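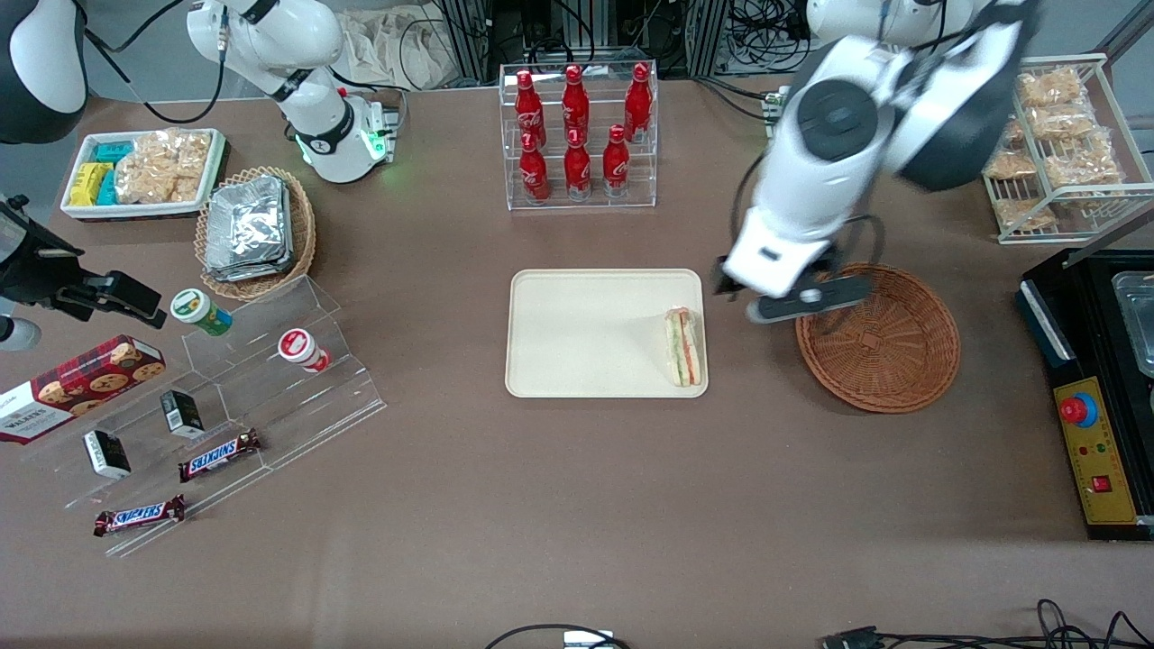 Figure 3. Packaged snacks and drinks on a brown tabletop, with two white robot arms and a round woven basket.

4. Data and Coding

4.1 Sources

The study draws on two sets of text. The first is the full run of public releases issued by the police services of Clodondale and Zeltgate, as held in the Vukadinović Archive. The archive stores each release as it was first posted, along with any later version, and marks the time of each change. After removal of road closure notices, hiring notices and duplicate postings, 3887 releases remained. The second set is made up of news articles from the outlets that cover the two cities on a daily basis. These were collected with Istov, a crawler that saves the body text of a page and drops menus, comments and advertising. Collection closed on 05/04/2024, and articles changed after that point were kept in the form they had at closing.

We limited the study to reports of an arrest made outside the city where the offense was alleged to have taken place. Reports of this kind are useful for our purpose. They usually involve two police services, they are often updated within hours, and the first version tends to be short. A reporter working from such a release has little to add at first beyond what the release says, and any difference between the two texts is easy to locate.

4.2 Matching articles to releases

An article was matched to a release when both named the same alleged offense, the same place of arrest and the same issuing service. Matching was done in two steps. Istov proposed pairs on the basis of shared place names and time of posting, and a coder then accepted or rejected each pair after reading both texts. Where one article drew on more than one release, we matched it to the latest release posted before the article appeared. This left 582 matched pairs.

Articles that could not be matched were set aside. Most of these were court reports or opinion columns that mentioned an arrest in passing. A smaller group appeared to rest on phone calls to the police, with no written release behind them. We can say nothing about how closely those articles follow their sources, and the results in Section 5 should not be read as covering them.

4.3 Coding scheme

Each pair was coded for four features. The first is attribution: whether a statement taken from the release is credited to the police, and where in the sentence the credit falls. The second is the strength of the wording used for the offense. A release may say that a man "was assaulted," while the article says that he "was allegedly assaulted," or the other way around. The third is stated absence, by which we mean any sentence saying that police could not confirm, would not release or did not know a given fact. The fourth is the form of update, recorded as a new article, a changed article with a note, or a changed article without a note.

Stated absence gave the most trouble in early rounds. Coders agreed on plain cases ("police could not confirm the charges") and disagreed on sentences that only implied a gap, such as "no further details were available." The final scheme treats both as stated absence and records separately whether the police are named as the party without the information. This second code turned out to matter more than we had expected when we drew up the scheme, and it is reported on its own in Section 5.2.

Headlines were coded apart from body text. At several outlets the headline is written by someone other than the reporter, and it is often changed more than once on the day of posting. We used the last headline saved by Istov before closing.

4.4 Agreement between coders

Two coders worked through the material. Both coded the same 100 pairs, drawn at random from the matched set, and the rest were divided between them. Agreement was highest for form of update, which can be read off the page in nearly every case, and lowest for strength of wording. Disagreements were settled by discussion, and the agreed code was used in the analysis. We did not go back and recode earlier pairs after these discussions, except in the case of stated absence, where the definition itself had changed.

Confidence intervals for all shares reported below were obtained by drawing 1000 bootstrap samples. Pairs that shared a release were kept together in the draws. Without this step the intervals come out too narrow — a single widely covered arrest can supply a long string of nearly identical articles.

4.5 Limits of the material

Three limits should be kept in mind. Clodondale and Zeltgate have different release policies. Clodondale posts a release for nearly every arrest made with the help of another service, while Zeltgate posts only when a public appeal came first. The Zeltgate releases therefore lean toward cases that had already drawn attention, and the two cities are kept apart in every table.

The Vukadinović Archive has a gap in June of its first year, when the Clodondale site was moved to a new host. Releases from that month were recovered where the service still had them, but their time stamps show the date of the move. They were left out of the timing analysis and kept in everything else.

Finally, the material is limited to written text. Several outlets also ran video or radio items on the same arrests, and reporters may have asked questions on air that never reached the written version. An article that repeats a release word for word may still come from a newsroom that did further work on the case. Our codes describe the published text and carry no judgment about the effort behind it.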